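Search products, parts, articles
Search
Advanced search

Zambridge Gripper Comparison Kit for Humanoid Arms

The Comparison Kit is for labs and integrators who need to choose a hand for a humanoid robot and want to try more than one before they buy. It contains two grippers, a shared wrist adapter, and the mounting hardware to swap between them on the same arm. Both grippers run from the same controller, so the robot's own software does not need to be changed between tests.

The kit is sold outright or rented by the month. Rental units are the same as sale units and ship with new fingertip pads.

What is in the kit

- Pranau two-finger gripper, parallel jaw, 85 mm maximum opening
- Aquino three-finger gripper, adaptive, with replaceable pads
- Wrist adapter plate with locating pins and captive screws
- Clendar controller with power lead and network lead
- Arm cable, 5 m
- Hex keys, spare screws, and a set of cable ties
- Printed setup sheet

The robot, the arm, and the test objects are not included. The wrist adapter fits the common round flange pattern. If your arm uses something else, send us a drawing of the flange with your order and we will quote for a plate.

Choosing between the two grippers

The Pranau is the simpler of the two. The jaws stay parallel through the full stroke, and the position reading is easy to work with. It is the better choice for boxes, handles, door rims, and anything with two flat faces. The body is narrow, which helps when the hand has to go through an opening. It does not hold round objects well unless they sit deep in the jaws.

The Aquino closes around an object and will hold shapes that the Pranau drops. It works well on bottles, balls, and bunched cloth. It is heavier and wider, and the fingers need more clearance on the way in. We do not recommend it for thin edges. The third finger tends to push a thin panel away before the other two have closed on it.

For mixed household work, most buyers end up keeping the Pranau on one arm and the Aquino on the other. The controller can drive both at once, but a second arm cable is needed and must be ordered separately.

Household test tasks

The setup sheet lists 5 tasks that can be run with ordinary furniture and appliances. They are meant to show differences between grippers quickly, and they can be done in any order. Use the same start position and the same arm speed for each gripper, or the results will not be worth much.

The appliance task uses a front-loading washer or dryer. The robot reaches for the open door, moves it through part of its swing, and then takes one small item of laundry from the drum and drops it in a basket on the floor. Stacked machines are useful because the upper door puts the hand at a different height from the lower one. Run the upper door first. Put the basket close to the robot's feet, but leave enough room for it to shift its stance. 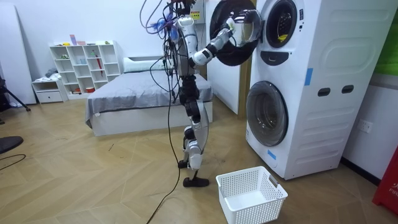

Cable routing

The arm cable should leave the wrist on the outside of the forearm and be tied once above the elbow and once below it. Leave a loop at the elbow large enough for the joint to bend fully. Bend the arm by hand with the power off and check that the loop does not catch before the first run.

On legged robots, bring the cable up to the shoulder and down the back. Keep any slack on the floor behind the robot and clear of the feet. An overhead line is better if the room allows it.

Controller

The Clendar controller has two gripper ports and one network port. Grip force, speed, and opening limit are set from a browser page, and each gripper can store its own settings. When a gripper is unplugged, the controller holds those settings until the same unit is connected again. Disconnect power before changing hands.

Force readings from the two grippers are not on the same scale. The Pranau reports force at the jaw and the Aquino reports motor load. Do not compare the raw numbers in your log files.

Changing grippers

Remove the captive screws, pull the gripper straight off the pins, and unplug the connector. Fit the other gripper with the connector facing the elbow. Tighten the screws in a cross pattern. Run the homing routine from the browser page with nothing between the fingers.

Ordering and returns

The kit ships in one hard case. Rental kits must come back in the same case with both grippers and the controller. Worn pads are not charged for, but bent fingers are.

Spare pads for both grippers are listed under Parts. Page last updated 30 June 2022.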